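Itar dev sync, December
Notes: DV (typing fast, sorry)

Present: Hubert Strebel, Dagný Vídalín, art, QA, two from Leneck on the call. Zalewska sent apologies.

1. Last notes
Approved, no changes.

2. Beta build
- Crash on the swamp level fixed. Still a hitch when the second player joins.
- 522 open bugs, 90 marked must-fix. QA wants no new features till those are closed. Hubert agrees, art less so.
- Load times OK on PC. Console still slow.

3. Roster
- Launch with 8 fighters. Ninth moves to the first free update.
- Vultano throw is too strong, everyone in the playtest picked it. Cut the damage, leave the range alone for now.
- Long talk about whether air dash should cost meter. Not settled. Dagný to put both versions in the next test build.

4. Closed beta
- Leneck can host around 300 players at once. Wants the final build a week ahead, not the night before like last time.
- Sign-up page needs new text, current one still says "single player only". 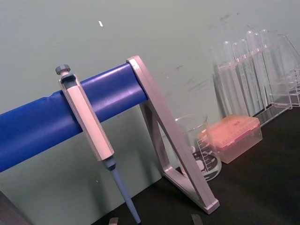

- Keys go out in two batches. Hubert wants streamers in the second one. Agreed.
- Feedback form: keep it short, one page max. Old form had a rating for every stage and people gave up halfway thru.

5. Sound
Menu music too loud agian. Announcer lines recorded, not cut yet.

6. To do
Hubert: call Leneck re server hours
Dagný: air dash builds, sign-up text
QA: re-check must-fix list
Art: Vultano alt colors, final

Closed 4:40 pm. Next one same time, bring controllers.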